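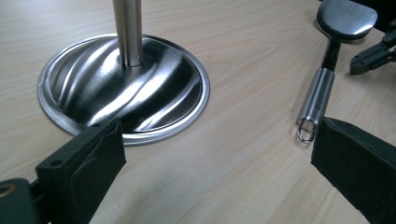
Stand base and turner, start position, pads either side

Re: [handling-rules] draft 3, section on reflective items
September 27, 2018

Quick one between meetings, sorry for the fragments. Replies inline.

> Section 4 says "shiny metal objects should be avoided where
> possible." At Hodum we can't avoid them. Half the kitchen set
> is stainless. Can we have a rule we can really follow, or else
> drop the line? Also the draft says nothing on how far apart
> things should be on the table before a run starts.

Agree, drop it. "Where possible" is not a rule. Proposed text for 4.2:

Polished metal is allowed. Lights stay fixed for the whole batch. No moving lamps between runs, no opening blinds halfway. If the lighting changes, close the batch and open a new one.

The domed base on the stand is the worst case I know of, picks up everything in the room as wavy bands. If your setup copes with that one it will cope with a spoon.

On spacing. Brellham wants a number, 100 mm clear between any two items at the start. I can live with that for loose utensils. For the stand I'd measure from the rim of the base and not from the pole, the base is a lot wider and people forget. So 100 mm from the rim, 130 if the item has a wide head like a turner. Put it in the table in annex B so no one has to dig through teh text.

> Do we say which end of the utensil to take?

We should. Draft 3 just says "handle", too vague. The turner has a short black neck, a metal grip and then a hanging loop at the bottom end. My wording: close on the grip, never on the loop, never on the blade. Loop grabs get logged as a miss even if the thing comes up off the table. Semwal disagrees on that last bit and wants them logged as partial. I don't see who would ever use a partial but ok, put both versions in and we vote.

> Pad wear. We check ours when somebody remembers.

Same here until this spring. Now we look at both pads every 12 runs, takes a minute. Wrinkles in the fabric fine, write them down and carry on. A lifted edge or anything poking through, stop and change both pads, not just the bad one. Mixed old and new pads gave us runs we had to throw out (1857 in the Irnton log if you want to look, the notes are long, skip to the end).

Other small things for draft 4:

- 3.1 and 3.4 say the same thing twice. Keep 3.4.
- "Operator" and "holder" both used. Pick one. I vote holder.
- Fingers open and both tips in view before recording starts. We all do this, it isn't written anywhere.
- Spare parts off the table, or at least listed in the run sheet. Brackets count as parts.
- Annex A still has the old form attached, wrong collumn order.

Comments to the list please and not to me direct, I lose them. Would like draft 4 out well before December so Hodum can try it on a full batch first.

Irnton bench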